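Ticket: Hand stops responding mid-demo, arm keeps going
Product: Andatent hand controller, on the Skosturden demo cell
Site: Tusora, main lab
Opened: Aug 22, 2026
Priority: High (then Medium, see below)
Status: Solved, waiting on patch

Original report

Hi all! Writing this from the lab between visitor groups, so excuse the typos. We have our open day today and the belt demo has now quit on me three times in front of people. The demo is the simple one: a part comes down the Frerichs belt, the arm lowers, the hand closes, the arm swings over to the bin and lets go. It ran beautifully all day yesterday (of course).

What happens is that the fingers just stop taking commands. The arm has no idea anything is wrong, so it carries on with the whole routine and makes a very graceful trip over to the bin holding nothing at all. The hand stays in whatever pose it was in. No error on the operator screen, no light change that I noticed, and the Andatent status page still says "connected", which I'd argue it shouldn't.

Restarting the hand service brings it back every time. That takes long enough that I have run out of things to say about belts. One kid asked if the robot was on break.

What I've tried so far, in between tours:

Restarted the hand service: works, then fails again later.
Power cycled the whole cell: same story.
Reseated the hand connector at the wrist and the one at the controller: no change.
Ran the hand by itself from the teach page, arm parked, belt off: could not make it fail in ten minutes of open and close.

That last one makes me suspicious of the belt, but I don't want to lead you. I have another group coming in, more later.

Update 1, same day, after the lunch groups

OK, so more than 20 people were in for the noon slot (we planned for way fewer, I think someone's whole soccer team came) and it failed twice. I finally had the sense to leave the log window open on my laptop. The interesting bit is that right before it goes quiet there's this line:

hand_link: heartbeat gap 1050 ms, holding last pose

And after that, nothing from the hand at all until I restart the service. I'd expect it to complain and then reconnect, the way it does if I pull the cable on purpose. I tried that too, just to compare: cable out, proper error, cable in, reconnects by itself. So whatever this is, it doesn't look like a plain unplugged cable as far as the software is concerned.

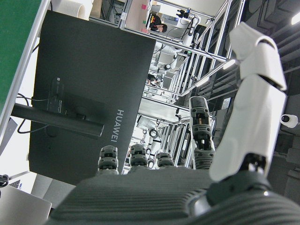
I also swapped the belt to half speed for one group, thinking that if it was electrical noise from the motor drive I might get lucky. It still failed, but later in the run. Then the next group got a full set of picks at full speed without a hiccup. I really dislike that kind of bug.

For the rest of the afternoon I'm going to run the demo in short bursts and restart the service before every group. Not elegant, but people do get to see a pick. Feel free to drop this to Medium until the doors close.

Reply from Shufen Qin, support

Thanks for such a lively ticket! The heartbeat line helps a lot. "Holding last pose" is meant to be temporary: the hand keeps still, the link retries, and things continue. Staying in that state forever isn't right, so I'd like to split this in two. First, why the gap happens. Second, why it doesn't recover.

Could you send me:

the full hand_link log for the day, not only the last lines
the version shown on the controller's About page
whether the hand and the belt drive share a power strip
how the hand cable is routed past the wrist

Please don't update anything on the cell before the open day is over. I say this to everybody and I will keep saying it.

Update 2, doors closed

Log is attached. The part I could make sense of had 1,627 heartbeat entries between the morning start and the first failure, all perfectly normal, and then the one long gap. After that the failures come closer together.

About page says version 4, no smaller numbers after it, so I hope that means something to you.

Power strip: yes, guilty. Belt drive and hand controller on the same one, under the table. The Skosturden setup sheet has them separate, but we ran out of outlets when the second station moved in. I've moved the hand controller to the strip on the other side of the cell now.

Cable routing: there's a fair bit of slack hanging at the wrist, in loops. I left it generous so the arm could reach the bin without pulling on anything. With the arm down over the belt it looked tidy enough to me, but I've been looking at it for so long that I'm probably the wrong person to ask.

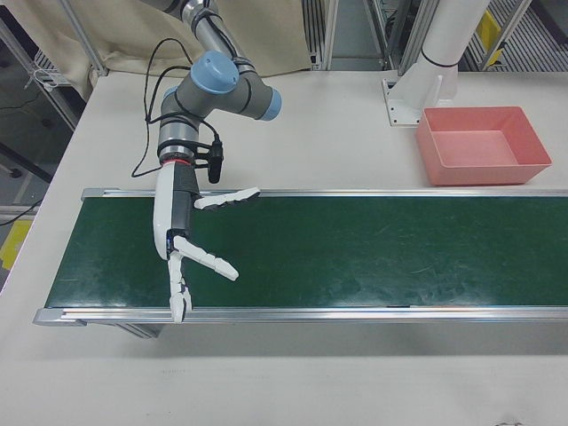 Belt station, hand pointing down over the belt, bin on the far side.

With the controller on its own strip I ran the demo loop for a good while with no audience, just me and a sandwich. One failure. Better than this afternoon, but one is still one.

Then I did the thing I should have done at ten this morning and jogged the arm through the bin move very slowly, watching the log and not the robot. Right at the end of the swing, where the wrist rolls over, I got a short gap in the heartbeats. Small, and it recovered. I backed the arm up and did it again, and got another one. Backed up, again, nothing. Again, gap. So it's something about that roll, most of the time.

Reply from Shufen Qin, support

That's a great test, and I think you've got it. My guess is that the loop tightens when the wrist rolls and it tugs on the plug just enough to break contact for a moment. A cable pulled all the way out gives a clean disconnect, and the software handles that well. A flickering contact doesn't, and version 4 has a known weakness there: if the link comes back in the middle of a retry, the retry never finishes and the hand sits in hold. Your status page says "connected" and, annoyingly, it's telling the truth.

For the cable: hold the plug end still with a strap on the hand side of the wrist joint, then leave the slack between that strap and the next one up the arm. The roll should move the slack, never the plug. Please check at both ends of the wrist travel before you tighten anything.

For the software: I'm sending a small settings change that makes the service restart the link by itself after a long gap. It's a stopgap until the patch. I can also have it raise a warning to the arm program, so the arm waits and doesn't go touring without a part. Do you want that?

Update 3

Yes please to the warning! I would have paid cash for that on Saturday.

Cable restrapped as you described. It took me two goes, the first time I strapped it with the wrist in the middle of its range and then it was too short one way, exactly what you'd told me to check. Second go is good. Jogged slowly through the roll over and over, no gaps at all in the log. Then full speed with the belt running, an hour, no gaps.

I put the power strips back the old way for part of that hour to see if it mattered, and got nothing. So the shared strip may have been innocent the whole time. I've moved the controller off it again anyway, now that there's a free outlet.

While I was at it I went over to the other station and did finger checks there, one finger at a time, then the thumb, then all together. All fine, no gaps. I don't have a bin move on that one, so the wrist hardly rolls and it may simply never get the chance to misbehave. I'll restrap it the same way before our next visit day in September.
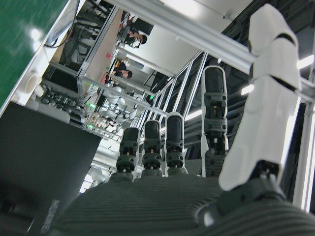 Finger check, all four extended, thumb out to the side.

Two small things while I have you, neither urgent:

1. Could the status page show the last heartbeat gap somewhere? Even tiny gray text would do. I'd have spotted this at the first failure and saved myself a lot of crawling under the table.

2. The teach page runs the hand with the arm parked, so it was never going to show this fault. A line in the help text saying "also test with the wrist moving" would be nice for the next person.

Reply from Shufen Qin, support

Settings change is attached, with the warning to the arm included. Copy it into the service folder and restart once. I've added both of your suggestions to our list, and I already edited the help text for the second one, so you can claim that as yours.

The patch for the stuck hold state is in testing. I'll leave this ticket open until you've installed it.

Update 4

Settings are in. To try it out I loosened the strap again on purpose and rolled the wrist until I got a long gap. The arm stopped above the belt, the operator screen put up a yellow message, the link restarted and the demo carried on where it left off. I may have cheered out loud. Strap is tight again and I've written the wrist check on the startup sheet, between "belt clear" and "e-stop test".

Happy for this to sit as solved, waiting on patch. I'll install it when it comes out and run the full loop again before September.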